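Galerie : la cellule de démontage, poste 4

Partager 93 | Commentaires 4

Le poste 4 de l'atelier Gerkness sert au démontage de tours de bureau en fin de vie. Un bras, une pince parallèle, une caméra, un plateau rainuré. Nous avons remis la cellule en service en juillet après une révision complète, et plusieurs lecteurs de la lettre de l'atelier ont demandé comment elle était réglée et ce qu'on y fait au quotidien. La page reprend les étapes dans l'ordre où nous les suivons, de la fixation du plateau aux essais dans un boîtier, avec les valeurs que nous utilisons. Les notes sont de Carolina Simões, qui a la cellule en charge.

Le plateau

Profilé aluminium rainuré, boulonné sur un bâti séparé du banc de préparation. La séparation date de la révision. Auparavant tout était solidaire, et chaque fois que quelqu'un posait une tour un peu lourde sur le banc, la mesure caméra bougeait de quelques dixièmes. Les vis du plateau sont serrées au couple, marquées au feutre, et on contrôle les marques à chaque prise de poste. Si un trait est décalé, on reprend le serrage et on refait l'étalonnage.

Les rainures se remplissent de poussière de ventilateur. Aspirateur, puis pinceau antistatique. Pas d'air comprimé : la poussière remonte sur l'objectif.

Le bras

La base est fixée par quatre vis sur une embase rectifiée. Nous avons passé une demi-journée à la remettre de niveau, parce que l'embase avait été remontée avec une bavure sous un coin. Un coup de pierre à huile a suffi. Depuis, le défaut de perpendicularité mesuré au comparateur reste sous la tolérance que nous nous sommes fixée.

Les freins des axes sont testés moteur coupé, bras en position basse, une main sous le poignet. L'axe 2 descendait légèrement au relâchement avant la révision. Le frein a été remplacé, l'ancien est gardé dans l'armoire avec une étiquette pour qu'on ne le remonte pas par erreur.

Les câbles

C'est la partie qui nous a pris le plus de temps. Le câble de la pince doit faire une boucle assez large au poignet pour que l'axe 6 tourne sans le tendre, mais pas assez pour accrocher les tôles d'un boîtier ouvert. Notre méthode : amener le poignet en butée d'un côté, laisser 8 cm de mou, serrer le collier à la main, repartir dans l'autre sens en vitesse réduite et regarder. On recommence jusqu'à ce que la boucle reste au-dessus de la pince sur toute la course.

Les colliers plastique sont remplacés par des bandes auto-agrippantes. Le serrage est moins net, mais on ne pince plus la gaine. Deux câbles ont été changés à cause de colliers trop serrés, tous les deux au même endroit, à la sortie du poignet.

La pince

Pince parallèle Ciltorine, doigts fins. Les doigts d'origine étaient trop larges pour passer entre deux barrettes de mémoire. Ceux que nous utilisons ont été repris à la fraiseuse par Gerlach, à partir d'un simple croquis coté. Ils se démontent avec une clé six pans, deux vis par doigt, frein-filet faible. Le frein-filet moyen a été essayé une fois, il a fallu chauffer pour dévisser et le détrompeur a pris un coup.

Contrôle des doigts : on ferme à vide, force minimale, et on glisse une cale. Elle doit passer avec la même résistance en haut et en bas. Si elle coince en bas seulement, un doigt a touché quelque chose et s'est tordu. On ne redresse pas, on remplace.

La caméra

Elle est montée sur le côté de la pince et inclinée vers le bas. L'inclinaison est un compromis. Trop verticale, elle regarde à côté des doigts. Trop inclinée, elle voit surtout les doigts. Nous la réglons avec une mire posée au fond d'un boîtier vide, à la hauteur d'une carte mère, et jamais à la hauteur du plateau. L'erreur est classique quand on étalonne vite : tout paraît juste sur la table et tout est faux à l'intérieur de la tour.

L'étalonnage main-œil demande 93 poses. On pourrait en prendre moins. En dessous, l'écart devenait irrégulier sur les bords du boîtier, là où se trouvent les verrous que l'on cherche à atteindre. La série se lance toute seule et on vérifie ensuite sur trois points connus.

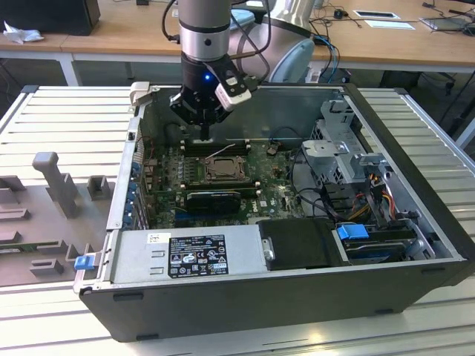 Mise en position au-dessus des emplacements mémoire, tour DELL couchée et ouverte, doigts vers le bas. Le voyant de la pince est bleu.

L'approche dans le boîtier

Les tours sont posées couchées, panneau latéral retiré à la main. La descente se fait à la verticale, en deux temps : rapide jusqu'au-dessus de la cage des disques, lente ensuite. La hauteur de passage est prise sur le point le plus haut du boîtier et non sur la carte mère. Cela paraît évident, mais notre premier programme faisait l'inverse et la caméra a frotté une tôle.

Pour les barrettes de mémoire, l'opérateur ouvre encore les verrous lui-même. Nous avons un programme qui le fait avec le bout des doigts, il fonctionne sur certains modèles et abîme les clips sur d'autres. Il reste désactivé en production. Une fois les verrous ouverts, la pince se centre sur la barrette à partir de l'image, se ferme à force réduite et remonte droit. Si l'effort vertical dépasse le seuil, le bras s'arrête et attend.

Les nappes et faisceaux d'alimentation sont le vrai problème. Un fil souple change de place d'une tour à l'autre, y compris sur deux machines du même modèle. On les écarte à la main avant de lancer le cycle. Carolina a essayé des petits crochets en fil plastifié pour les retenir contre la cage, l'idée est bonne mais il faut penser à les enlever.

Les cales en mousse

Nous récupérons la mousse d'emballage des livraisons pour caler les boîtiers qui ne reposent pas à plat. La mousse dense seulement. La mousse souple s'écrase lentement et le boîtier n'est plus à la même hauteur à la fin du cycle. Les cales sont jetées quand les arêtes s'arrondissent.

L'entretien courant

Au début du poste : marques des vis, état de la boucle de câble, nettoyage de l'objectif au chiffon microfibre, ouverture et fermeture de la pince dix fois de suite en écoutant. Un grincement à l'ouverture annonce presque toujours de la poussière dans les guides.

Une fois par mois : démontage des doigts, nettoyage des guides, une trace de graisse étalée puis essuyée, contrôle des trois points connus. On note les trois écarts dans le cahier, même s'ils sont bons. C'est en relisant le cahier que nous avons vu la dérive de l'ancien support de caméra, un écart minuscule à chaque ligne, toujours du même côté.

Après chaque choc, même léger : arrêt, contrôle des doigts à la cale, vérification sur les trois points. Étalonnage complet seulement si l'un des trois sort de la tolérance.

Les pannes depuis la remise en service

La cellule a traité 473 tours depuis juillet. Les arrêts notés au cahier se ressemblent. Le plus fréquent est la perte d'image, causée par un connecteur de caméra mal verrouillé. Nous avons ajouté une bride imprimée qui tient la fiche en place, le fichier est disponible sur demande à l'atelier.

Vient ensuite l'arrêt sur effort, quand une barrette est encore retenue d'un côté. On ouvre la pince, on remonte à la main en mode guidé, on regarde le verrou, on relance. Il ne faut pas augmenter le seuil pour « faire passer ». Quelqu'un l'a fait un soir et nous avons retiré l'emplacement mémoire avec la barrette.

Un seul arrêt a demandé une vraie réparation : la carte de commande de la pince ne répondait plus. Pièce changée, paramètres rechargés depuis la sauvegarde. La sauvegarde datait d'avant le changement de doigts, la course était donc fausse de quelques millimètres. Depuis, on enregistre les paramètres à chaque modification et on écrit le nom du fichier dans le cahier.

Ce qui reste à faire

Un support pour maintenir les boîtiers compacts, qui glissent sur le profilé. Un capot pour protéger l'objectif pendant l'aspiration. Et la reprise du programme des verrous, que l'équipe de Hustitstead veut tester de son côté avec des doigts plus courts. Les réglages de leur cellule seront publiés à part.

Commentaires (4)

Fraiseur_du_dimanche
Merci pour le détail sur le frein-filet. Quelle matière pour les doigts repris ? J'ai essayé l'alu et les bouts se marquent très vite sur les tôles.

Carolina Simões
Acier, avec les arêtes cassées. L'alu se marquait chez nous aussi, et les bouts abîmés rayaient les barrettes.

momo.maintenance
Même souci de boucle de câble au poignet. On avait mis un ressort de rappel, à éviter, il tire sur la fiche à chaque rotation. Je vais essayer votre méthode en partant de la butée.

Lucette R.
Est-ce que vous retirez aussi les piles de carte mère avec la pince ou c'est fait à la main ? Chez nous c'est l'étape qui prend nearly tout le temps gagné ailleurs, enfin presque.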